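Can a robot put the groceries away yet? I went to find out

By Florence Robichaud

I have been promised a robot that does my chores since I was in grade school, so when Lillix said I could come by in March and see how far along their kitchen helper is, I said yes before I finished reading the email. I brought my notebook and a pretty bad attitude about unloading groceries, which is my least favorite job in the house.

Lillix is a small outfit in Skakdale, upstairs from a tile store, and they're working on software that lets a robot arm tidy up a counter. Fruit into the bowl, mugs onto the shelf, that sort of thing. Most of the practice happens in simulation, on a computer, where the arm can fumble all night long and no one has to mop. Hnat Kovalchuk runs that side of things, and he sat me down at his desk with a cup of very strong tea and let me watch.

I'll admit I leaned in pretty close. The chore is so plain! Something round, a dish, two fingers, a speckled counter a lot like the one in my sister's kitchen. I do this with one hand while I'm on the phone.

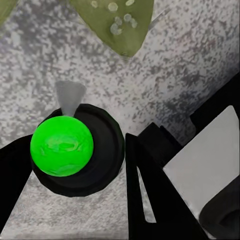 A simulated tidying task, with a green ball in a round black holder between the gripper's two fingers. (Courtesy Lillix)

Round things are a pain, Hnat told me. They roll, and if the fingers close a little off center, away they go. Then there's the rim of the dish, which the fingers have to clear going in and coming out. "People think the hard part is grabbing," he said. "A lot of my week is letting go."

So how good is it? On the practice counter, he says, the arm now gets through a simple tidy-up most of the time, but it takes around 45 seconds per item. I did the math on my own grocery run and decided I'd be eating dinner pretty late. The real arm, down the hall, is slower and fussier. Lillix has 2 of them, and one was waiting on a part when I visited, so I only got to see the other one stack plastic cups. It did fine until it met a cup with a handle.

Mayuree Ruangrit, who handles the company's trial customers, was careful not to oversell it. The first real job will probably be in a store, she said, where the shelves stay put and the same items come in every morning. They've been talking with Negussie, the corner market on the next block, about a tryout restocking lemons and limes after closing. Homes are a lot harder (she has kids, and she described her own kitchen counter to me in some detail). I asked her for a year and she laughed and offered me more tea.

I stopped at Negussie on the way home for a bag of limes. Macarena Tapia was at the register and had heard all about the robot. She's fine with it taking the lemons and limes, she said, as long as it takes the watermelons too. I've passed that along to Hnat.

Lillix plans to open its workshop to neighbors for an evening later this spring, starting at 4 p.m.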